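Courses > Planning and Land Use > Unit 4 > Rezoning land at the urban edge

Unit 4 handout: How a land release moves from proposal to rezoning

This handout goes with the second half of the unit. Read it before the workshop and bring your marked copy of the Pindumwood map. The reading on drainage law is separate and is not covered in these pages.

A land release is a decision to open rural or semi-rural land to urban development. It is usually made over many years and by more than one body. The land may already have houses on it, often on large lots, along with small farms, nurseries, kennels and patches of bush. What changes is the set of uses the zoning allows and the number of homes that can be built. 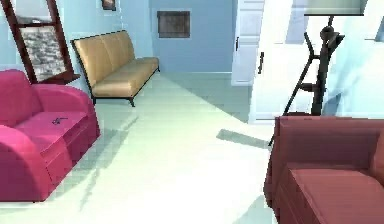
Teresa Gallardo

Updated May 15, 2023

1. Terms used in this unit

Release area: the land inside the boundary being studied. Being inside the boundary does not mean a lot will be rezoned.

Structure plan: a map and written report showing, in broad terms, where housing, roads, schools, shops, parks and protected land will go.

Gross density: homes divided by all the land in the area, including roads and parks.

Net density: homes divided by the land used for housing lots and local streets only. Definitions vary between agencies, so check the one in the report you are reading.

Contributions plan: the document that sets out what developers pay toward local roads, drainage and open space, and how the sum is worked out.

Students mix up gross and net density every year. A plan that talks about "low density" without saying which measure it uses has told you very little. In the exercise at the end, state your measure each time.

2. The Pindumwood case

Pindumwood is a release area of 271 hectares on a low ridge, with a creek along its eastern side. It was first named as possible urban land in a regional strategy, then dropped, then brought back when the trunk sewer was extended to the next valley. Most of the lots are privately held. A block in the north is public land, left over from a road project that did not go ahead.

Three matters held up the first structure plan:

- There was one road in and out. Koltard Road follows the ridge and meets the highway at a signal that already backs up in the morning.
- The fire agency wanted a second exit before any rezoning, and the roads agency would not fund one until the number of homes was settled.
- The creek mapping was old. When it was redone, the flood line moved uphill on the eastern side and took in parts of 62 lots.

The second item is a common kind of deadlock. Each agency had a sound position taken alone. The way out, in the end, was a range: the planning team modeled the road with a low and a high number of homes, and the agencies agreed on what would be needed at each end. This took most of a year.

The 62 lots are worth a closer look. Owners on the eastern side had expected to be rezoned with everyone else. Under the new mapping, some could still build on the upper part of the lot and some could not build anything new. The structure plan showed the whole strip in green. On the printed map, green also meant public parks, and many owners read it as a plan to take their land. The legend did separate the two, but the shades were close and the type was small.
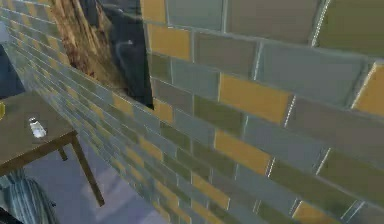
The revised map used hatching for private land with limits on it and kept solid green for land to be bought for public use. It also came with a table that listed every affected lot by number. Objections to the eastern strip fell after that, even though the limits had stayed the same.

3. Who decides what

The local council prepares or reviews the structure plan, runs the public exhibition and usually drafts the contributions plan. The state planning department sets the rules the plan has to meet and makes, or approves, the rezoning. Service agencies advise on water, sewer, power, roads and schools. They do not approve the rezoning, but a plan without their support rarely gets far.

Landowners take part in several ways. They can make submissions, they can join together and pay for studies, or they can lodge a private rezoning request. At Pindumwood, a group of owners along Koltard Road lodged its own request through a consulting firm, Josach, while the structure plan was still on exhibition. The request covered the flattest land, closest to the highway, and asked for 500 homes.

The council faced two questions. The first was whether the Koltard Road land could work without the rest of the area. The second was what would happen to the rest if it went first. Early homes would have used up the spare capacity at the highway signal. Later stages would then have had to pay for the upgrade with fewer lots to spread the cost across.

The council did not support the request but folded parts of its traffic study into the revised plan. You should be able to argue either side of that decision. The case for the owners is stronger than it looks at first: their land had the fewest limits, it was next to existing services, and they had waited through two earlier plans.

4. Sequence and cost

Staging plans set the order in which land is developed. The usual rule is to start near existing pipes and roads and work outward. Departures from that rule are possible, but someone has to carry the cost of the longer connections until the land between them fills in.

In working through a staging plan, look at:

- where the first stage connects to water and sewer
- which road works have to be open before people move in, and which are only promised
- when the school site is bought - and by whom
- whether drainage basins serve one stage or several

The last point is easy to miss. A basin at the bottom of a catchment may be needed by the very first homes at the top of it. If the basin land belongs to an owner who does not want to sell, the whole catchment waits. At Pindumwood there were two such basins. One was on the public block and caused no trouble. The other was on a working nursery.
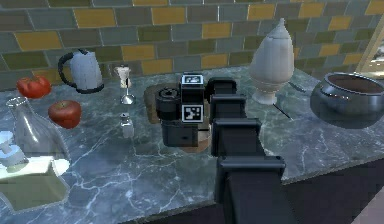

The nursery owner was willing to sell only the lower paddock. The engineers moved the basin downhill and made it longer and shallower, which put part of it inside the creek corridor. That needed a separate approval and a wider band of planting along the bank. The final design takes up more land than the first one did, though less of it is land that could have held houses.

Costs in a contributions plan are normally shared per lot or per hectare. Sharing per hectare pushes owners toward smaller lots, as the charge is the same however many homes are built. Sharing per lot is simpler to explain but can leave a gap if fewer homes are built than the plan assumed. Pindumwood used a per-hectare charge for drainage and a per-lot charge for parks.

5. Reading submissions

The exhibition drew just over 100 written submissions. You will work from a sorted set with personal details removed. When you read them, keep apart three kinds of statement: facts about a particular lot, views about the plan as a whole, and requests for a specific change. One letter may hold all three. The facts are often the most useful part to a planning team and the part most likely to be buried on the second page. Several of the Pindumwood letters reported where water stood after heavy rain, and two of those led to field checks.

Form letters should be read once with care and then tallied. Check each one for handwritten additions.

6. Exercise

Work in pairs. Using the base map and the lot table:

a) Mark the land you would leave out of any rezoning and note the reason for each piece.
b) Propose a first stage of no more than 500 homes. Give the gross and net density.
c) List the works that must be finished before the first home is occupied.
d) Write one page to the owners of the 62 creek lots telling them what the plan means for them. Use no term that you have not defined.

Part (d) carries the same weight as part (b). Maps may be drawn by hand if the scale is shown. Pairs who want to use the optional traffic figures should ask for the spreadsheet at the workshop, as the copy in the course folder has an error in the second tab.

The September intake will use the revised lot table, so do not rely on answers passed down from earlier groups.

3 comments | 14 shares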